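Household Skills, evening class at Puncombe
Session 4 handout: drying up, cloths and the rack
Notes by Nathalie Van Dijk, 16/10/2022

Right, these are my notes from the session, typed up for everyone who asked (and for Finn Bauerfeind, who missed it with a cold – get well soon, Finn!). They're in the order we did things, more or less, so there's a bit of jumping about.

We started with the work surface, as we always do. I know you're all itching to get to the folding, but please clear first. Everything off, a wipe with warm soapy water, a second wipe with plain water, then dry it. White tops show every mark, and I rather like them for teaching, as you can't kid yourself that you've finished. Get your head down low and look across the surface towards the light. Smears that vanish from above show up nicely from the side. If a faint mark won't shift, try a paste of bicarb and leave it four minutes before you rub. 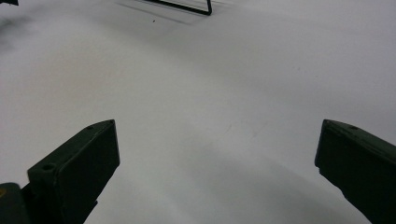 White worktop, with a faint smudge near the middle.

Ludger Hagedorn asked whether he could use neat bleach on a stubborn mark. Please don't! Go back to the bicarb, be patient, and if it's still there after a second go, live with it. My own table at home has a ring from a teapot that I've been living with since I moved in.

Next, cloths. You want separate ones for dishes, hands and surfaces, and it helps no end if they're different colours. Mine are washed at 60 and hung up straight away, never left in a damp heap by the sink. Visitación Tejada does hers on the hottest wash and says they come out like cardboard, so we talked about softener, and my answer is still no. It leaves a coating and then the cloth just pushes the water round the plate. A good shake before hanging does more for stiffness anyway.
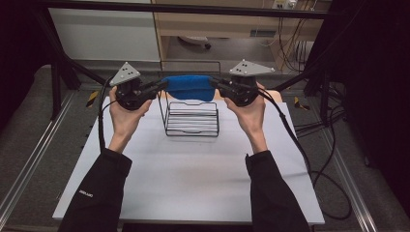
Folding a cloth is easier if you begin with it open and flat, and most of the creases people complain about come from skipping that. Take it by opposite ends and pull gently until the sides run straight. Don't haul on it, a bit of sag in the middle is fine, like the blue one over the wire rack, with its lower edge curving slightly. Then bring the ends together, smooth down towards the fold and halve it again. If it's going up to dry, stop after the first fold and hang it over a rail with air on both sides.

Racks: plates in the slots, all facing the same way, big ones at the back. Glasses upside down but tilted a touch. Wash the rack itself once a week, feet included (Benedikt Sperling, I'm looking at you).

For next time, bring two clean cloths of your own and a shirt that needs ironing. We're in room 7 again.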